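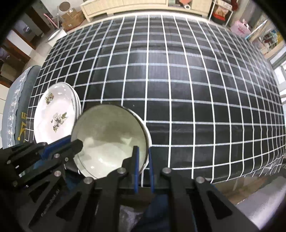
Why does a glaze craze?
A glaze crazes when it shrinks more than the clay body under it during cooling. The glaze is then held in tension, and glass is weak in tension, so it relieves the stress by cracking.

Ceramic Materials II
Handout 4: Glaze Fit
Prepared by Kristof Stevens. Revised 2020-06-22.

1. Thermal expansion

Nearly all solids expand on heating and contract on cooling. The coefficient of thermal expansion (CTE) gives the fractional change in length per degree. For glaze fit, the useful part of the curve runs from the set point of the glaze down to room temperature. Above the set point the glaze is soft enough to flow, and any mismatch with the body is taken up without stress. Below it, the two layers are bonded and rigid.

Three cases follow.

Glaze CTE higher than body CTE: glaze in tension. Crazing is likely, either at once or after a delay.
Glaze CTE slightly lower than body CTE: glaze in mild compression. This is the target for tableware.
Glaze CTE much lower than body CTE: glaze in strong compression. Shivering is possible, with flakes of glaze lifting at rims and edges. A thin body may crack through.

2. Effect of oxides

Sodium and potassium raise the expansion of a glaze sharply. Calcium, barium and strontium raise it moderately. Magnesium, zinc, alumina, boron (in small amounts) and silica lower it. The usual correction for crazing is to add silica, or to replace part of the soda with magnesia. Each change also shifts melting behavior and surface, so fire a line blend before changing a production recipe.

Calculated CTE values are suitable for comparing glazes of the same general type. They should not be compared across types, e.g., a matte magnesia glaze with a glossy boron glaze.

3. Silica in the body

Quartz inverts from the alpha to the beta form at 573 C, with a linear change near 0.45 percent. Cristobalite inverts between 200 and 270 C, with a larger change. Cristobalite in the body puts a fitted glaze under extra compression late in the cooling cycle. Ware that dunts in the lower range should be checked for it. Slow firing and high free silica both favor its growth.

4. Delayed crazing

Porous bodies take up moisture and expand slightly over months or years. A glaze that left the kiln in weak compression can pass into tension this way. Earthenware is the main case. Well vitrified stoneware and porcelain are much less affected. Strickland's Pellegrini tiles, fired in December and sound when drawn, are kept in cabinet 4 for reference.

5. Lab procedure

a. Weigh each test piece dry and record the weight.
b. Heat in the oven to 200 C and hold for 60 minutes.
c. Transfer with tongs to water at room temperature. Wear gloves and a face shield.
d. Dry the piece, apply ink to the glaze, wipe, and inspect under side light.
e. If no lines appear, repeat the cycle up to 4 times.

Record the cycle at which the first line appears. Crack spacing should be noted as well: a close network indicates a greater mismatch than a few long lines. Glaze thickness must be measured on a broken section, as thick glaze crazes more readily than thin.

Results go to Fengying Ding before the next session. Read the section on boron glazes before Handout 5.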